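Salt, and the month I started reading the backs of packets

Jul 19, 2018

I have been going on about salt to anyone who'll stand still, so it's only fair the blog gets a turn!

It started in April, when Glenys Lowther lent me a little notebook and told me to write down the salt in everything I ate for a week. I thought I'd do well. I cook most nights, I don't add much at the table, and I've never been a crisps person. Then I looked up my usual lunch soup and a slice of bread to go with it, and that was half a day's worth before I'd even thought about cheese.

Bread was the big surprise for me. It doesn't taste salty at all, does it? Two slices of the loaf I used to buy had more in them than the packet of ready salted my nephew was eating next to me. Stock cubes were the other one (I was putting in 2 without thinking, every single time).

The labels take a bit of getting used to. Some foreign packets give sodium in milligrams instead of salt, and you have to multiply by two and a half. So 1,000 mg of sodium is two and a half grams of salt - a fair chunk of the six grams we adults are told to stay under. I've got that written on the inside of the cupboard door now.

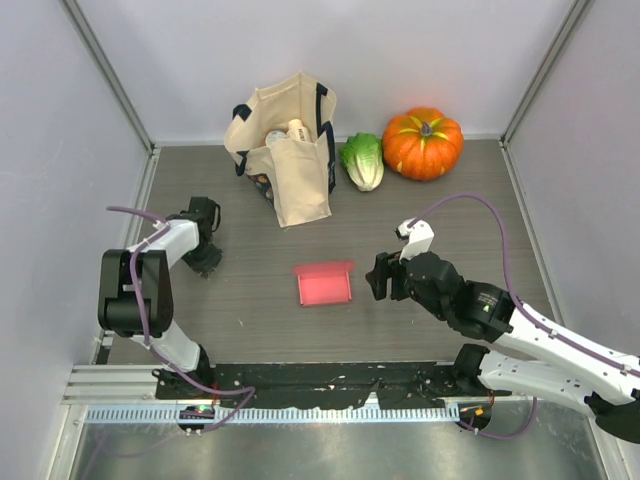

What I've changed so far

Stock first. I make my own on Sundays with onion ends, a carrot, celery leaves and a bay leaf, and freeze it in tubs. It tasted a bit flat for the first fortnight and now I love it.

Then lemon, on nearly everything! Razia Gilani put me on to toasted cumin as well, crushed and scattered over roast veg at the very end, and it is glorious on squash. Vinegar does wonders for lentils too.

I still have olives. I still have proper butter on toast. I'm not giving up the anchovies either, I just use one where I used to use four and leave the salt out of the pan.

Next I want to have a go at baking a lower-salt loaf. My first try rose like mad and then sank in the middle, so if anyone has a recipe that behaves, please put it in the comments.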